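Supper Club FAQ

So what is this?
I cook noodles and dumplings for whoever signs up, and we eat together at my place in Ernville. I started it with Geum-ok Kwak after we both got tired of eating alone!

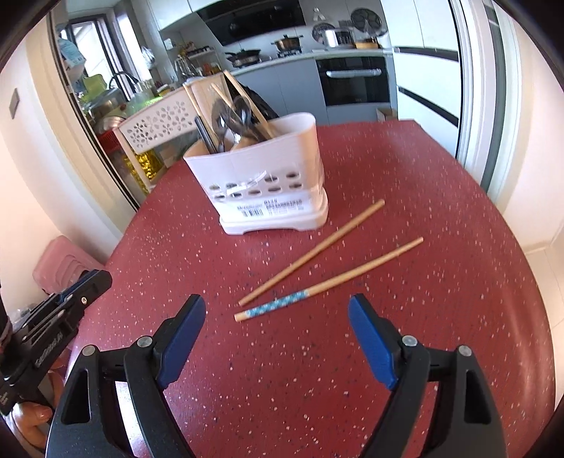 Ernville, March

What does it cost?
Four dollars, paid at the door. If you're short that week, come anyway.

Can I bring a friend?
Sure, up to 2. Just tell me by noon so I can make enough dough (I've run out before, and Kieran Fahy still brings it up). 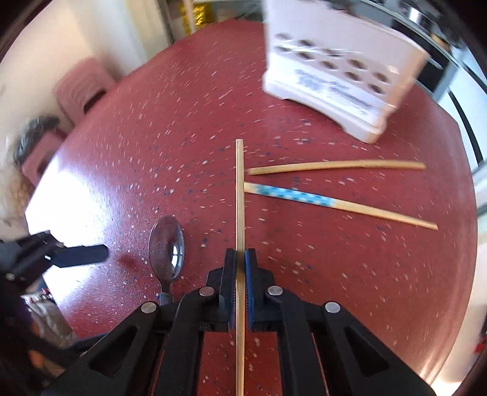
Do I have to use chopsticks?
Nope, forks are in the drawer. I'm happy to teach you, though.

Do you do vegetarian?
Always. The mushroom broth is meat free, and so are the cabbage dumplings.
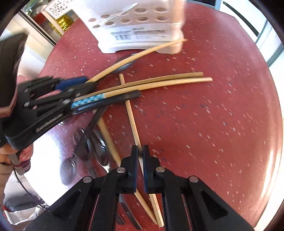 I can't promise anything for nut allergies, sorry, my kitchen is tiny and there's peanut oil in half of what I make.

Where do I park?
Try the Bollside end of the street. It's free after 6 p.m.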